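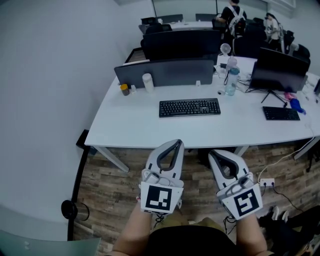

Both grippers up, markers in view.

Last updated: November

I lost 482 recordings to a fault that I should have found in the first hour. Our set at Skillside had 2,223 recordings, and in those 482 the left gripper reports that it is closed when it is open.

The cause was a cable. When I raised my wrist, it pulled on the connector and the width signal dropped to zero for 14 frames, sometimes more. The software from Cillari filled the gap with the last good value and gave no warning. Ivana Mansilla noticed it when she plotted the width against time – a flat line, very clean, too clean.

Now we begin each session with the same check: grippers low, open and close both, read the numbers, then lift and repeat.
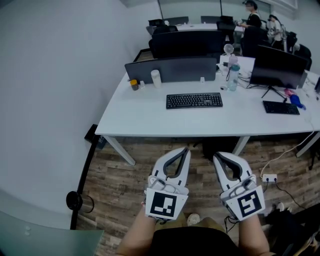 What I changed

I tied the cable with more slack, and a gap now stops the recording. I have not yet tested the second pair.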